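Quiénes somos

¡Hola! Soy Alby Ruawai y llevo la academia de idiomas Bornier, en la calle de atrás del mercado, encima de la ferretería. Si has subido alguna vez los dos tramos de escalera ya sabes que llegamos todos un poco sin aliento a la primera clase (luego se pasa, de verdad).

Empecé dando clases de inglés en la cocina de mi casa, con 3 alumnos y una pizarra que se caía cada vez que escribía con demasiadas ganas. De eso hace 11 años. Al segundo invierno se apuntó Lewis Guthrie, que venía de dar clase en Wastcombe y me convenció para alquilar un local en condiciones, y menos mal, porque mi familia ya estaba harta de cenar entre fichas de verbos irregulares.

Ahora somos cinco profes. Lewis lleva los grupos de examen, Finlay Baird los de adolescentes (¡qué paciencia tiene!), Mesfin Beyene da conversación por las mañanas y Fergus Rutherford se ocupa del francés, que abrimos un febrero casi por probar y ya tiene lista de espera. Yo sigo con los principiantes adultos, mi grupo favorito de siempre, aunque no debería decirlo. 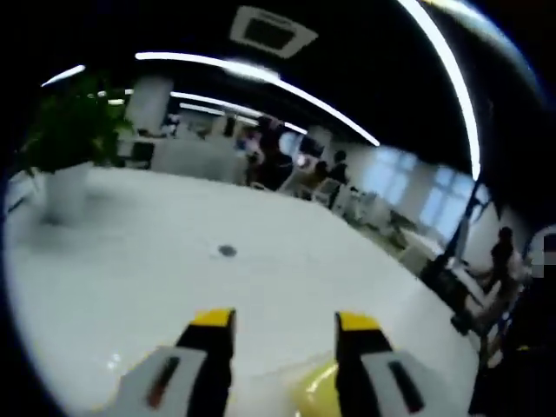 Superficie blanca y un toque de amarillo.

Trabajamos con grupos pequeños y hablamos mucho desde el primer día. Gramática hay, claro, pero la vamos metiendo según hace falta, y si un martes el grupo se engancha discutiendo de recetas o de suegras, pues seguimos por ahí y el condicional ya caerá. Tenemos también una biblioteca de préstamo con 800 libros, muchos de segunda mano y subrayados por gente que no conocemos, y eso a mí me encanta.

En verano organizamos un intercambio con una escuela de Nasatdale. El último año fuimos 17, contando a Finlay, que perdió la maleta a la ida y la recuperó el día de la vuelta. Si te interesa, pregunta pronto, que las plazas vuelan.

La primera clase es gratis y no hay que traer nada. La secretaría abre de cuatro y media a ocho y media; si no contesta nadie al timbre, empuja la puerta, que suele estar abierta.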